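Switching loads before the July match

June 29, 2018

I finished the last of my old 9mm practice ammo two weeks ago and had to decide what to buy next. I had been shooting the same 115 grain load for three years, mostly out of habit. It was cheap, the club store carried it, and my pistol ran it fine. Then the store stopped stocking it and I had to look at what else was out there.

I ended up with two boxes of Arkau 124 grain and two of the Turnel 147 grain to try. Both are full metal jacket, brass cased, 50 to a box. The Turnel costs a little more per round. I paid for all four boxes myself, and I have no deal with anyone.

The first thing I did was shoot both at 15 yards off a bag, slow fire, five shots per target. The Arkau grouped a bit tighter for me, but I don't trust that much. I had been up since five and my last few strings were worse than my first ones no matter what I was loading. I'll do it again when I'm fresh.

What I did notice was recoil. The 147 pushes slower and the front sight comes back down in a way I like. On the plate rack it felt easier to keep a rhythm. My friend Mahlet Fikre shot a couple of magazines of each and preferred the 124. She said the heavier one felt sluggish to her. She also shoots a lot faster than I do, so take that for what it is.

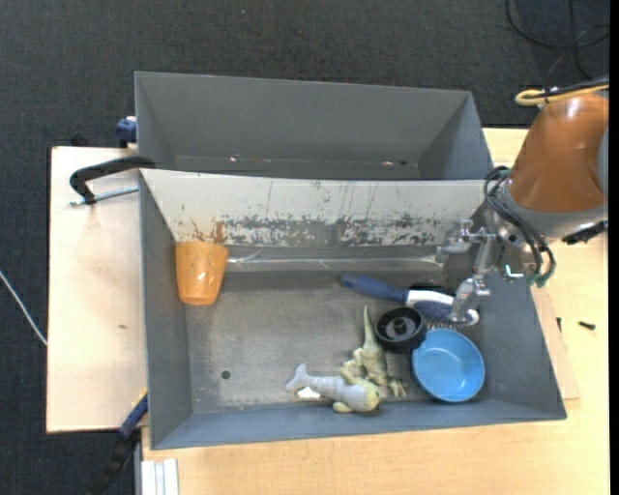 I borrowed a chronograph for the second trip. The 124 averaged 1,108 feet per second over ten shots, and the 147 came in just over 900. The spread was smaller with the Turnel. For the kind of shooting I do, either one is consistent enough. Our club matches use a minimum power factor and both clear it with room to spare.

I had one problem in the whole test, a failure to feed with the 124 on the last round of a magazine. It was an old magazine with a tired spring, and I marked the base with tape so I can keep an eye on it. I put the rest of that box through my newer magazines and it didn't happen again.

Cleaning was the same as always. The Arkau left more soot around the feed ramp – enough to see on the patch, not enough to bother me. I still use the same solvent and a nylon brush, then a light coat of oil on the rails.

So I ordered a case of the 147. The plan is to use it for practice through the summer and shoot the July match with it. The Sotano range is changing its rules on steel targets that month, and I still need to read the new sheet before I go. I think the minimum distance is going up.

I'm also keeping a proper log this time. Date, load, round count, magazine, anything odd. The pistol is at 1,456 rounds since I replaced the recoil spring, and I only know that because I started writing it down on the lid of the ammo can. I have a notebook now.

Next up is a new holster – the retention screw on mine keeps backing out, and thread locker hasn't held it.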